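Visit notes: Hamdan open afternoon, chores hall

The doors opened at 2 and most of the floor was given over to kitchen and cleaning work. I went to find out how far the machines are from doing an ordinary household job without a person nearby. Going by what I saw, they still have a fair way to go.

Drendine had the largest stand, with a fixed arm loading cups into a dishwasher rack. It handled plain mugs well. Anything with a stem was set aside for staff. I watched nine cups go in before it stopped and waited for a reset. The operator put this down to glare on the glaze, and a strip of cardboard over one lamp seemed to settle it.

Pumine's towel folder was better than I expected for flat stock and no use at all for a fitted sheet. They do not offer it for homes. The target customer is a motel laundry, where every towel is the same size and colour, and on that basis the price makes some sense.

Dollik was at the far end and had no autonomous machine to show. Their work is on collecting hand motions: a person does the chore through a pair of hand-held grippers, and the recordings are used to train an arm later. The tasks are small tabletop ones, and they run them many times with minor changes in position. I stayed here longest, as the grip problems were plain to follow.

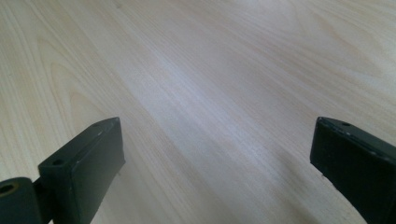
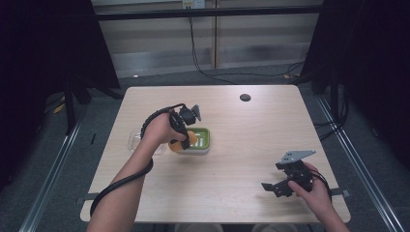 Two jaws closing on a round object leave very little contact area, and a person corrects for that by feel. How much of the correction survives in the recording is the open question, and Dollik's staff were frank that they don't have a figure for it yet. They also said soft items are slower to collect than rigid ones.

The closing talk had a slide promising a general home helper by 2049. No method was given for the date. Parking at Hamdan is free after 5, and the rear gate is the quicker way out.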